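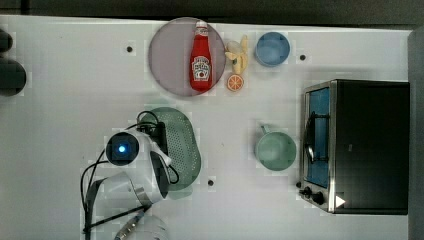
Según Yasir Ghumman, lo difícil de un brazo no es el brazo, es el calendario. Lo suelta nada más sentarse, con el abrigo puesto todavía, y se ríe él solo. Lleva el equipo Sturby, el taller de robótica que se presenta este curso a la liga Koton en la categoría de cocina. Quedan pocas semanas. Poco sueño también.

Empezaron en octubre con un reglamento de 50 páginas y ninguna idea clara. «Leímos lo del tostador y dijimos, vale, eso lo dejamos para el final», cuenta. La prueba se llama Bolum y consiste en dejar puesta una mesa a partir de órdenes escritas que el jurado entrega en el momento. Coger, mover, soltar donde toca. Sin tocar nada con la mano una vez arranca el reloj.

¿Y qué tal? «Con la fruta bien. Con el bote de ketchup, depende del día». Se explica: un bote de pie es alto, brilla, y según cómo le da la luz el programa calcula mal dónde está el borde. Lo han tirado muchas veces. El plátano en cambio les salió casi a la primera – aunque luego cambiaron el ángulo de entrada y hubo que volver a grabar casi todo.

Grabar es la palabra del curso. El equipo junta intentos, los buenos y los malos, y con eso ajustan el programa, al que pusieron Maillard por la reacción esa del pan tostado. Van por 2.062 intentos guardados. De esos, 382 son solo de la taza, que la pobre tiene asa y el asa lo complica todo. «Si la giras un poco ya es otro problema. Los de primero se desesperaban, y yo también, la verdad».

Los de primero son 3 y entraron sin haber programado nunca. Ghumman no lo ve un problema. Dice que preguntan cosas que los demás ya no preguntan, por ejemplo por qué la cámara va en la muñeca y no en el techo. «Tuve que pararme a pensarlo. Les dije que porque así ve lo que va a coger. Y me dijeron, ya, pero entonces no ve lo demás. Pues tienen razón». Lo están discutiendo todavia. Una segunda cámara entra en el reglamento pero no en el presupuesto, de momento.

Otro frente: el color. El escurridor y la taza son de un verde casi igual, y en una de las versiones el programa los confundía en cuanto el brazo tapaba medio escurridor. Hubo quien propuso comprar otra taza. Votaron que no. «En la final no vas a elegir tú la taza», zanja. Así que más intentos, más horas, más cables por enmedio.

Del horno habla menos. Abrir la puerta, dice, es tirar de un asa siguiendo una curva, y el brazo prefiere las rectas. Quieren llegar a la final con eso medio resuelto y puntuar en lo otro. Le pregunto si firmaría un quinto puesto. Se lo piensa. «Firmo que no se caiga el ketchup».

Hablamos el 12 de noviembre de 2025, en un hueco entre dos clases, y hay que cortar porque le llaman desde dentro. Antes de irse pide que conste que el código lo han escrito los alumnos. «Yo traigo las regletas y digo que no a cosas».

El equipo busca gente de segundo para el turno de tarde. No hace falta saber programar – sí tener paciencia con las tazas.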